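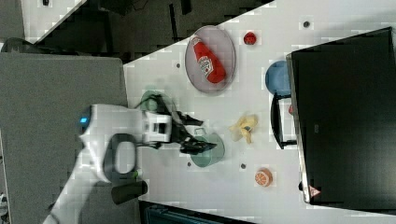 Packed lunches return to the Hadov Street rooms

Tue 26 June
By Mitali Paul
2 min read

Search this site Enter keywords

The packed lunch program starts again the week after school lets out. Families who signed up last summer do not need to fill in the form a second time, but please check that we have your current phone number. New families can sign up at the front desk or by calling the office before noon.

Last summer the kitchen sent out 3000 lunches. This year the grant from the Thambiah Fund covers 4000, so we are adding a second pickup point at the Bralero Avenue library. Pickup at both places is from 11:30 to 1:00. Bags left after one o'clock go to the shelter on Brisetti Road.

The menu has changed a little. Parents told us the bean wraps came home uneaten, and they have been dropped. In their place there will be cold noodles with peas, or a cheese and tomato roll. Fruit is still in every bag. Ketchup and mustard will be on the counter at pickup — we have stopped putting the small packets in the bags, where they tended to burst.

Piyumi Jayasinghe is running the kitchen again and has asked for two things. Write allergies on the form even if you told us last year. And return the cold packs. We lost a good many of them in July and had to buy more out of the food budget.

We also need drivers for the Bralero run, which leaves Hadov Street at 11:00 and is back by 11:45. You will need your own car and a license. Gas is paid for at the end of each month if you hand in your receipts. Imtiaz Gazi keeps the driver list, and there are still gaps on Thursdays.

The form for new families is in English and Spanish. Anjana Samarakoon can help with it at the front desk most mornings. There is no income check, and children do not have to live in the neighborhood to get a lunch.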